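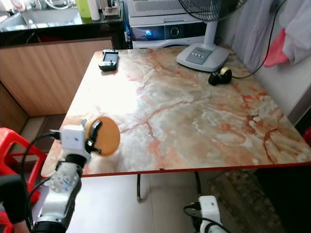 Can a robot clear a table yet?

Parts of a table, slowly, if somebody is standing by.

I keep being asked this, mostly by people who have just seen a video and want to know when they can stop doing the washing up. So a quick one, written on the train back from Clerkelby, apologies for the state of it.

Picking things up is the bit everyone films. Fair enough, it's come on a lot. An orange disc in a gripper, held up at an angle, would have been worth a round of applause when I started. Flat things are nasty. No handle, nothing to pinch until you get an edge up. But picking up is the start of the chore. Then where does it go? Does the tape dispenser stay on the table or is it clutter? And the fan? You can't clear a fan that's in use, and you can't wipe properly with it sat there either. My mother would settle all that without breaking off her phone call.

Shiny tables, too. Marble pattern, veins running everywhere, a big patch of light bouncing off the top. To you and me it's a table. To a camera a red streak might be sauce. I watched a machine from Drakik go back to the same streak 5 times last August. It was part of the pattern. Very thorough though.

Nour Yammine, who I argue with about this most weeks, says I'm being unfair. Her line is that shops will get there first, and homes can wait. She's probably right about shops. At the Zein stockroom they have one arm putting lids on tubs, same tub, same lid, same height of bench, and it does 41 before anyone needs to touch it. Good. Useful. I'd buy that. But somebody arranged that bench for it. Who is going to arrange my kitchen? There's a stool in the way and a lead up the wall and a cloth hanging where the cloth always hangs, and I'm not moving any of it to suit an appliance.

Which is my actual complaint I think. The demos get timed on the grab. The Clivis one was 20 seconds, very smooth, then a person reset evrything for the next go. Count the person. If it takes two of us to look after a machine doing one person's tidying, the chore hasn't gone anywhere, it's got bigger.

I'd like to be wrong. I hate wiping tables. Show me one left alone in an ordinary room with the sink at one end and the usual bits everywhere, no resets, nobody hovering, and let me come home at six and look at it. Dull film, granted. Id watch the whole thing.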